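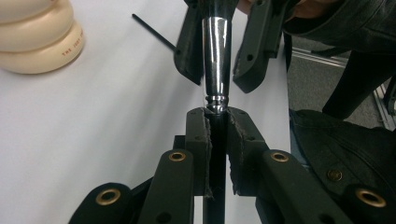

Vaso cromado entre las dos pinzas, con la varilla negra debajo.

Ticket 2804: pérdida de agarre en la pinza inferior
Puesto: Nisbridge, mesa blanca
Abierto por: Lotte Martens
Asignado a: Emrys Jenkins
Prioridad: media
Estado: en observación

Descripción del problema

Durante la grabación de demostraciones para la tarea de vaso y varilla, una de las pinzas de mano deja girar la varilla cuando el operador la mantiene vertical. El fallo no aparece siempre. En la tanda de noviembre revisé 96 episodios y en siete de ellos la varilla se inclinó antes de llegar al vaso. En uno se cayó sobre la mesa. No hubo daños ni personas lastimadas, pero los siete episodios no sirven para el entrenamiento y los he marcado como fallidos.

El software no muestra ningún error. La apertura registrada es estable y coincide con la orden del gatillo, por lo cual pienso que el problema es mecánico y está en la superficie de contacto.

Comprobaciones hechas por Lotte

1. Reinicié la estación y repetí la calibración de apertura. Sin cambio.
2. Cambié la varilla por otra igual del almacén. Sin cambio.
3. Pasé un paño seco por la varilla y por los dedos. Mejoró unos minutos y después volvió a fallar.
4. Abrí la pinza y miré las caras interiores de los dedos. El material de agarre está irregular, con bultos y bordes rotos en los dos lados. Los casquillos de latón no tienen juego al moverlos con la mano.

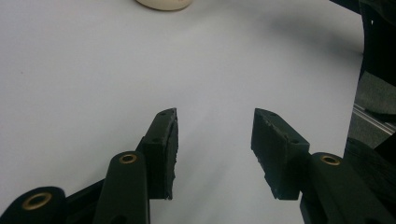

Respuesta de Emrys Jenkins, 10:40

Gracias por el detalle. Estoy de acuerdo en que no es la calibración. Con el borde así, la varilla se apoya en dos o tres puntos y puede pivotar. Por favor, no aprieten más el gatillo para compensar: eso carga los brazos y además cambia los datos de fuerza. Pregunté a Brellon por las almohadillas de repuesto, referencia interna 858, y hay un juego disponible.

Mientras tanto, hagan una prueba con la varilla tomada más abajo y a velocidad lenta, solamente para saber si el fallo depende de la altura.

Respuesta de Lotte Martens, 12:15

Hicimos la prueba. Sylvie Boychuk operó las dos pinzas y yo miré la señal de apertura en la pantalla. Empezamos con movimientos verticales, sin acercar el vaso, y dejamos los rollos de cinta en la mesa como en las grabaciones normales.
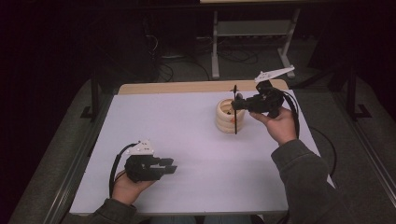
Con la toma baja la varilla todavía gira, pero menos. Con la toma alta gira casi cada vez que Sylvie cambia la dirección de la muñeca. La velocidad no tiene tanta influencia como yo esperaba. Guardé los registros en la carpeta del ticket, separados de los datos buenos.

Una duda: ¿hay que cambiar las almohadillas en las dos pinzas o solo en la que falla? Si queda una nueva y otra usada, temo que el agarre sea demasiado diferente.

Respuesta de Emrys Jenkins, 15:05

En las dos. Pido un segundo juego. Las grabaciones con varilla quedan paradas hasta el cambio; las otras tareas pueden continuar.

Pendiente: montar los dos juegos, recalibrar la apertura y repetir la prueba de toma alta antes de cerrar.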